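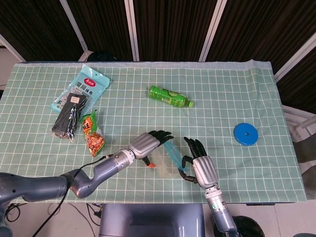 Clear container with a light blue lid or panel, and a green drink bottle with a screw cap.

Trindotness > News > Household > Reuse

Container exchange adds drink bottles, changes lid rule

Sunday, October 13, 2024

The Lustia container exchange in Trindotness will accept empty drink bottles with screw caps at its Andska Street counter starting this week. Until now the counter took only rigid food containers with a matching lid.

Under the revised intake rules, a bottle must be plastic, hold its shape when set down empty, and come with its own cap. The cap may be a different color from the bottle. Bottles with sport spouts, built-in straws or fabric sleeves are still refused. Labels do not have to be removed, but loose ones should be peeled off before drop-off.

The lid rule for food containers has also changed. A container and lid may now be handed in as a pair even if the two parts are different colors, provided that the lid closes on all sides. Lids brought in alone go into a separate bin and are matched by size at the end of the month. Those left unmatched after two months are sent for plastic recycling.

Clifford Doucette, who runs the counter, said the old color rule was written when the exchange stocked a single line of containers.

"We were turning back boxes that closed perfectly well," Doucette said. "The fit is what we check now. Press down the corners, turn it over, see if the lid stays on."

The exchange handled 3000 items in August, its busiest month to date. Of these, 205 were returned to the person who brought them in, most often for a missing or cracked lid. Doucette said some 100 of the refused pieces would have passed under the new rule.

Items are inspected on a covered table at the front of the room, then washed at the Ghiță laundry and dish service next door. Clear containers are checked for cracks along the rim and at the base of each corner. A cloudy surface is acceptable. Deep knife marks, melted spots and strong odors are not.

Washed pieces are stacked by volume on the wall shelves, with lids stored upright in the rack below. Bottles will be shelved on their sides with the caps off, and the caps kept in a tray under each row. Shelf space has been set aside for 320 bottles. When the shelves are full, intake of bottles will stop until stock goes down. Food containers will not be affected.

Visitors may take as many pieces as they bring in. People with nothing to exchange can borrow up to four items for three weeks against a small deposit, refunded on return. Borrowed bottles should come back rinsed and with the cap on.

A printed copy of the new rules is available at the counter.

Print this article | E-mail this article

Contact the newsroom | Copyright 2024 | Back to top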